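# Liretum open day: demo data card

Posted in April by the Liretum maintainers

This card covers the simulated data shown and collected at the Liretum open day. Visitors came to the Vamen site in two groups, one in the morning and one at 2 p.m., and watched the Hernoment simulator run household tasks on the big monitor. Anyone who wanted a turn at the controls got one. All of the data is rendered. No real hardware was used.

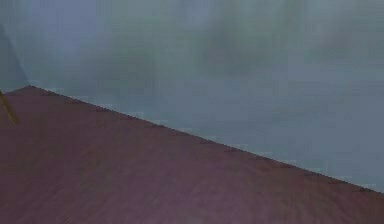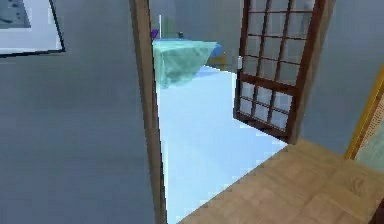
Three views from the simulator on the day. 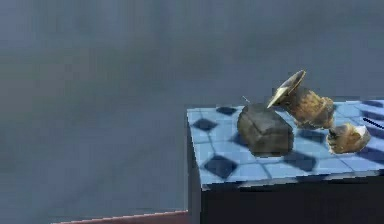

Türkmen wrote to us afterward that the demo was easy to follow but the wait between episodes was too long, and asked whether the resets could be done in the background. They can. The next release loads the following layout while the current one is still running, and the wait should mostly go away.

## What is in the set

The set has 3,279 episodes. Of these, 2,925 were made before the open day with scripted control and used for the demo loop. The rest were driven by visitors. Each episode has its own folder with the camera stream, the joint log and a short text file giving the task as it was read out to the visitor.

There are 12 room layouts. Objects, surface patterns and wall colors are drawn again for each episode, so the same layout can look quite different from one run to the next. Some of the pairings are odd and we left them in.

Episodes stop after 60 seconds whether or not the task is done. The success flag is set by the simulator and was not checked by hand. In the visitor runs it is sometimes wrong – mostly in the drawer tasks, where a drawer left open a little still counts as closed.

## Known problems

- The wrist view is low resolution. Edges look stepped and far walls are soft. This comes from the render settings used to keep the demo moving and can't be fixed in the files.
- The camera tilts with the wrist, so the horizon is often far from level. We don't correct for it.
- In many frames the arm is out of view. Use the joint log if you need its position.
- A few visitor episodes start late because the person at the controls was still being shown the buttons. Trim on the first joint movement – the loader has a flag for this, off by default.

## Using it

Unpack the archive next to the loader and run the index script once. It takes a while the first time. Scripted and visitor runs are kept in separate folders and we suggest keeping them separate in training too, at least until you have looked at both.

Visitors agreed to have their control input saved. No names, voices or room video were kept.

Related

- Hernoment render settings
- Drawer task: notes on the success check
- Vamen site: how to find the demo room
- Liretum loader changelog

Contact: use the issue tracker | © Liretum maintainers | Back to top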